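Kitchen task rules – frequently asked questions

Last updated Wednesday, August 17, 2022

Who do these rules apply to?
Anyone submitting simulated kitchen runs to the Flarkmont shared set, including students and outside partners. If your runs stay on your own machine, you can ignore them.

Do I need to read the whole rulebook first?
No. Read part 2, which covers contact and force limits, and part 5, which covers appliances. The rest is reference.

What counts as a completed knob task?
The knob must pass the turn angle set in the task file and stay there after the gripper lets go. Touching the knob doesn't count. Nor does turning it and knocking it back on the way out.

Can the arm touch anything else on the way?
Light contact with a worktop or oven door is logged but doesn't fail the run. Moving a pan that isn't part of the task does fail it, even if the pan ends up where it started.

Why was my run rejected when the right burner came on?
Usually the arm went through something. Samina Mengal checks for overlap between the arm and the appliances, and any overlap fails the run. Of the 826 runs sent in for the last round, 11 were rejected for this alone.

How should the arm reach a control panel at the back of the stove?
From the side where you can. Reaching over the cooktop is allowed, but the forearm must stay clear of pan handles and lids.
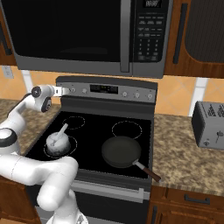
Keep the fingers level with the knob before closing them, and slow down for the last part of the approach. The speed limit near appliances is in part 5.

May I change the kitchen layout?
You may change finishes and colours. Don't move the stove, the microwave or the knobs – the scoring script expects them where they are.

Do these rules cover real robots?
No. Passing here doesn't clear anything for use on hardware. Ask Dušan Zupan for the lab safety rules, which are separate and stricter.

Who do I ask about a rejected run?
Write to Evanthia Mavromatis with the run number and the log file attached.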